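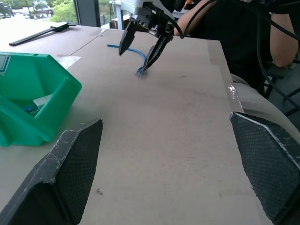 Workshop > Notebooks > Weaving room

4 min read

November 2019

Narrow band loom, sampler no. 41

Warped the small floor loom for the bag straps. Ritus 8/2 cotton in natural, with the leftover Thampi linen for the two edges. 60 ends in the first plan, then 61 after I redrew the point twill so it has a true center thread. Sleyed two per dent, with the odd one alone in the middle dent. Floating selvedge each side, not counted in the 61.

Crossed two threads in the heddles on shaft 3 and didn't see it until the first inch was woven. Unwove back to the header and rethreaded from the center out to the left. Judit's habit of tying each repeat in a slip knot before moving on would have caught it. Doing that from now on.

Weft: same cotton for the first section, then the blue wool Pavithra dyed in May. The wool packs down too hard with the metal beater and the points flatten out. Better with a light press and the shed closed. Changed treadling after that to stretch the points:

1, 2, 3, 4, 3, 2 for the cotton
1, 1, 2, 3, 4, 4, 3, 2 for the wool

The doubled picks need the weft to go around the floating selvedge or they fall out. Slow, but the edge is neat.

Sewing. Ajith wants to know whether the straps can be machine sewn to canvas without the weave creeping. Tried three ways on offcuts:

a) Straight stitch, regular foot. Strap crept toward me and ended up longer than the canvas.
b) Same, walking foot. Much better. Slight ripple at the linen edge.
c) Hand basted first, then walking foot. Flat. Takes too long for a whole batch but it's what I would do for a single bag.

Use (b) for the batch and lengthen the stitch. Fuse a strip of light interfacing to the cut ends before cutting, never after. The one I cut first frayed back past the third pick before I got it to the iron.

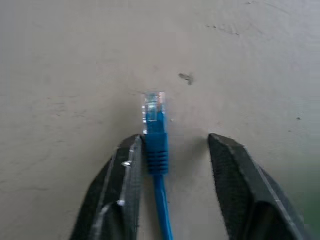 Blue cable, clear plug end up.

Finishing. Cut the sampler in two. Washed one half by hand in warm water, left the other as it came off the loom. The washed half drew in across the width and the wool bloomed, which hides the small beating errors. The linen edge stayed stiff and now cups a little. Pressed it damp under a cloth and it mostly lay down. Csaba thinks linen is wrong for the edge altogether and we should use a doubled cotton. He may be right. Will put cotton on one side and linen on the other in the next warp and see.

Yarn stock: one Ritus cone weighed 438 grams without the core after winding off. Enough for the next warp, not enough for the warp and weft both. Octavio is ordering from Onda and can add to it if I give him the list.
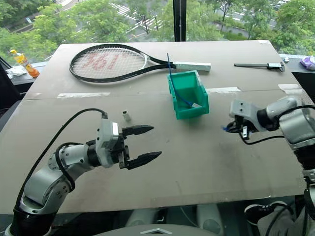 For the next warp:

- center thread in the natural, not the blue, so the point shows
- wider hem allowance at both ends, folded twice
- label the lease sticks, they got swapped again
- ask Pavithra if there is more of the May blue or if we match it
- the Asard shuttle has a rough spot near the tip that catches the wool; sand it

Left the rest of the warp on the loom under light tension. Pawl is off the last tooth, so check it before treadling.

Contact the weaving room | © Weaving room notebooks | Back to top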